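Space heater on a power strip, yes or no?
kamran_rind
2018-09-16
I rent a small room in Trenberg and the only outlet is behind the bed. The heater is 1,000 watts. May I plug it into my strip together with the lamp?
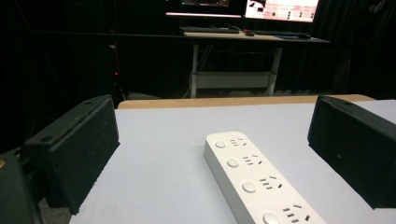 My landlord says it is fine, but I would like to hear other opinions before December.

oldfuse36
No. Heater goes in the wall, always.

ruan_b
I don't agree with "always". I did it for three winters — the label on the strip tells you the limit.

oldfuse36
The label says nothing about a worn contact.

kamran_rind
Thank you both. I will move the bed.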